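Filed under: Grantee Updates / Small Manufacturing

Skerkora parts handling, June report

Quick one, full figures to follow Tuesday. The bracket bins are in use on the bench. Corrugated plastic, open top, blue inside. Stamped brackets from Kováčik go in flat or leaned on the front wall, no stacking to the rim.

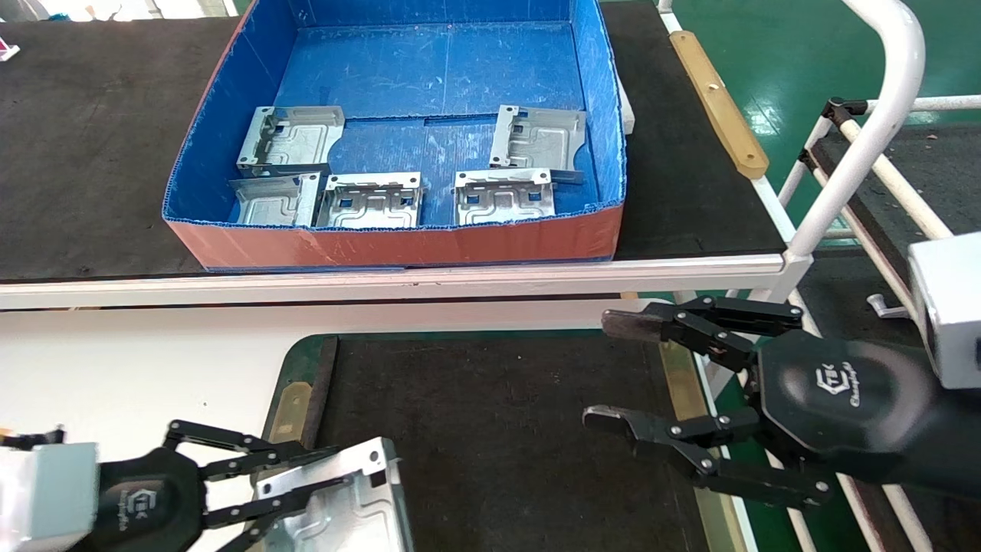
Do the brackets need liners between them? Not for this batch. They're galvanized and the flanges take most of the contact, so Daltisine signed off without.

Received to date: 3803 brackets. 20 sent back, bent tabs mostly. Mats down on the white tables, smocks and shoe covers issued to everybody on the floor. 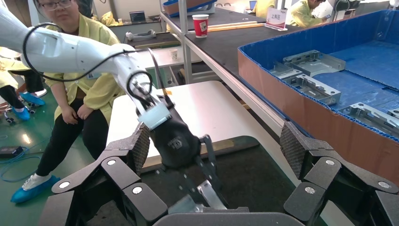

Spend so far 700 under on bins, over a little on matting. Would like to move the diffrence across if you're OK with that. Need a yes by email, no form.

Still open: bin labels (late), second shelf rack.

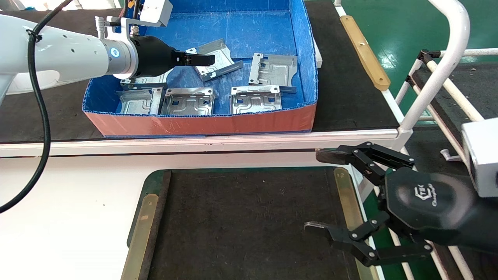

Next order is 200 bins from Flosolham, same size. Asked for a thicker front panel, no price yet. Will send teh quote when it lands.

Dagmar Hubáček

Recent updates
Skerkora: matting and bench rails
Flosolham delivery schedule
Kováčik returns, May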